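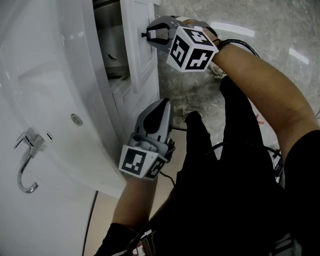 Vasiliki Tsakiris wrote:
> Has anyone on the list got the Jarkus leaf extract to dissolve
> properly? I followed the Tedesco protocol and still get a brown
> residue at the bottom of the tube. My crystal counts from the
> second batch make no sense.

Vasiliki, we had the same trouble in May. The Tedesco protocol assumes a water extract. If yours was made with ethanol, dry it down completely and take it up again in warm buffer before you add the calcium solution. Spin it and keep only the clear part.
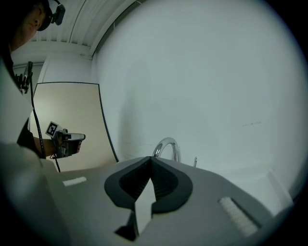 Gripper in hand, headset on.

Check the pH after the extract goes in as well as before. Ours dropped enough to slow crystal growth without any help from the plant, and we had to throw out 2 runs.

We now include a control with the pH matched by dilute acid. I would not

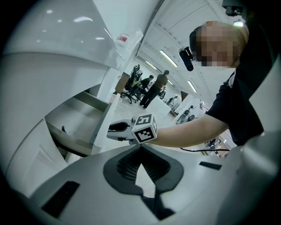
report any inhibition figure without one. The plant material we used was voucher 2968 from the Premovano collection, leaves only. Stems gave a weaker extract and more residue. I can send the weighing sheet if you want it.

Carol Hulme

Comments (2)

Imico
Does the acid control need to be run fresh each time?

plantlab538
Same residue with root extract. Filtering was enough for us.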